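Volier Takes Office Storage Back Behind Closed Doors

Wadico line of low wood cabinets ships in February, with room for the binders everyone swears they will scan one day

Volier, the office furniture maker, today announced Wadico, a line of low storage cabinets for workplaces that went paperless some years ago and still have the paper.

The company surveyed 400 office workers before settling on the design. Of those, 61 percent said they keep at least one binder they have not opened in a year, and most of them would not hear of throwing it out. Wadico gives that binder a shelf and a door that shuts.
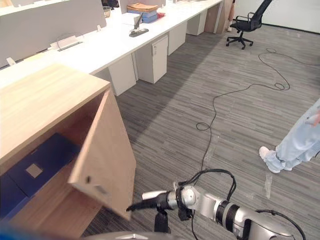 By the Volier Press Desk

A navy-blue folder or binder lies flat on the lower shelf of a light wood cabinet, with its label facing up. Volier recommends laying thick binders down, as they tend to slump when stood on end, usually onto each other.

Wadico cabinets come in pale oak grain, top and doors alike. The top is flat and will fill up with mugs by Wednesday. Volier has tested it with mugs.

The first order comes from Hettiarachchi, an accounting firm that is moving 2,000 client files out of a hallway — the hallway has been informed. Its order covers 600 cabinets across all of its offices, to be delivered floor by floor so that work can go on in between.

Wadico will be sold through Volier showrooms and office supply dealers. Shelves can be added later. Keys are supplied in pairs, and spare keys can be ordered at any time, which past customers will be glad to hear.

Press contact: Volier Press Desk, weekdays from 9 a.m.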